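2/25/20 – Harkby arm, shelf bay

Spent most of today on the gripper sleeve again. The old one had gone baggy round the knuckle and was creeping forward over the pads, so off it came (much swearing, the knot at the back was pulled tight as anything). Aleksi Kallio had put a spare ribbed one by in January, and it went on far more easily once I'd turned it inside out and rolled it up from the tip. Cycle counter read 1183 when I stopped the arm.

Pads got a wipe with a damp cloth and nothing else. Please don't use the Delić spray on them, it leaves them slippery for ages! I checked the seam by running a thumbnail along the stitches – all sound – and then put the arm back on the shelf routine at 40 per cent speed.

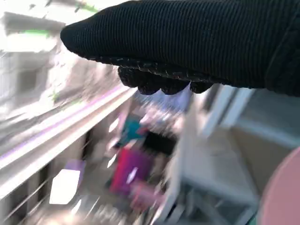
How often should the sleeve come off for a proper look?

Every couple of weeks while we're running shelves, and straight away if the ribs start to twist or a stitch lifts near the pads.

Stopped again at 1206 and had another feel round the cuff. No creep that I could find, though I've marked the edge with chalk so we can tell properly next time. Octavian Olteanu wants to go up to full speed, and I'd like 2 more quiet sessions first. Spare sleeves are down to one, must order from Londance.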